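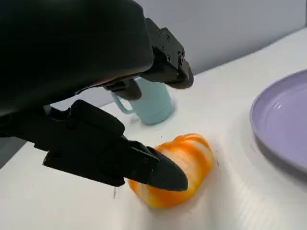

About our school

Plalau is a small language school for adults who are new to the country. We opened in July with one classroom and one teacher, and today we have 90 learners in our day and evening programs.
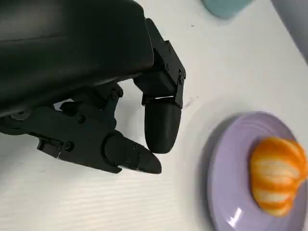 Marama Wihongi

I came here as a learner myself, so I know how tiring the first winter is. Our classes stay small and we speak slowly at the start.

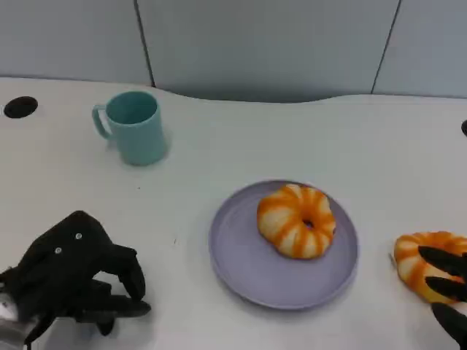 You do not need to pass a test before you join. Enrolment for the next term closes on 15th April, and the office can help you to fill in the form.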